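**Ticket 3504 — Desfase entre apertura registrada y apertura real en demostraciones con pinza manual**

Proyecto: Hunar
Abierto por: Majdi Sfeir
Asignado a: Girish Bajpai
Prioridad: media
Estado: cerrado, con una tarea pendiente

**Síntoma**

Al reproducir en el brazo las demostraciones grabadas a mano, la pinza cierra antes de llegar al objeto. Ocurre con objetos finos de mango cilíndrico: brochas, rotuladores, destornilladores pequeños. Con objetos anchos el error existe, pero queda dentro de la tolerancia de la almohadilla y la toma se completa.

El registro de apertura muestra un salto de 14 mm a cero en un solo paso de tiempo, sin valores intermedios. El operador declara haber cerrado despacio.

**Entorno**

- Pinza manual, unidad 2, montada en el taller de Zillik
- Firmware de la rama estable, sin parches locales
- Calibración de apertura hecha con galga el día anterior a la grabación
- Tarea: coger la brocha por el mango, levantarla y depositarla en el soporte

**Pasos para reproducir**

1. Arrancar la grabación con la pinza abierta del todo.
2. Acercarse al mango en vertical y apoyarlo en una de las almohadillas.
3. Cerrar con velocidad constante.
4. Exportar la trayectoria y comparar la columna de apertura con el vídeo de muñeca.

**Primera revisión (Bajpai)**

Descartado el reloj. Vídeo y codificador comparten marca de tiempo y la deriva al final de la sesión es despreciable. Descartado también el filtro de mediana: desactivado, el salto sigue.

En varias demostraciones el mango se apoya contra una sola almohadilla mientras la otra sigue lejos. El estimador de apertura combina el codificador con un detector de contacto visual, y este último da por cerrada la pinza en cuanto ve el objeto pegado a un dedo. La fusión le da más peso al detector que al codificador, y de ahí el cero. 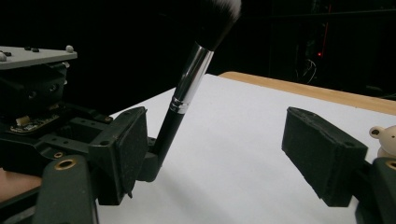
Willy Declercq respondió que en Stirkulthorpe ven lo mismo, aunque sólo con mangos negros mates, y que con un destornillador de mango amarillo el detector aguanta hasta el cierre completo. Añadió que no tocaría los pesos de la fusión sin probar antes el contraste, y que el umbral de contacto lleva sin revisarse desde septiembre.

**Segunda revisión (Bajpai)**

Probado lo que pide Declercq. Misma brocha, mango forrado con cinta clara: el salto aparece en menos tomas, pero no desaparece. El contraste agrava el fallo y no lo explica entero. Con mango oscuro y almohadilla oscura el detector pierde el borde y rellena con la última hipótesis, que suele ser «contacto».

Prueba adicional: con el detector desconectado y sólo el codificador, la curva de apertura sale continua en todas las tomas. El brazo reproduce la secuencia y cierra sobre el mango a la altura esperada.

**Comentario de Pascal Engelhardt**

Quitar el detector no es gratis. Lo pusimos porque el codificador no distingue una pinza cerrada sobre algo de 2 mm de una cerrada en vacío si las almohadillas ceden. Propongo conservarlo para etiquetar el contacto y sacarlo del cálculo de apertura. Son dos señales distintas y ahora mismo comparten columna.

**Cambio aplicado**

- `apertura` se calcula únicamente con el codificador.
- `contacto` pasa a ser un campo aparte, con un valor por dedo.
- El valor «ambos» exige detección en las dos almohadillas durante varios fotogramas seguidos.
- El exportador rechaza la demostración si la apertura cae a cero en un solo paso, y escribe el índice del fotograma en el log.

Salida del exportador con una grabación antigua:

```
[AVISO] apertura discontinua, demo rechazada
[INFO] contacto: dedo_izq=1 dedo_der=0
[INFO] usar --recalcular para regenerar desde codificador
```

Las grabaciones existentes no se pierden — el valor bruto del codificador está guardado en todas y basta con regenerar. Ha tardado casi 2 horas en el servidor de Dewulf.

**Instrucciones para operadores**

Apoyar el objeto en un dedo antes de cerrar sigue permitido. Conviene centrarlo cuando la tarea lo admita: el brazo no tiene la holgura de la muñeca humana y el empuje lateral de la segunda almohadilla puede girar el mango.

**Verificación**

Živko Popescu repitió la tarea de la brocha con la unidad 2 y con la de repuesto. Curvas continuas en ambas. En el brazo, una toma fallida por deslizamiento del mango, sin relación con la apertura; se abre ticket propio.

**Pendiente**

Revisar el umbral de contacto con mangos oscuros. Asignado a Declercq.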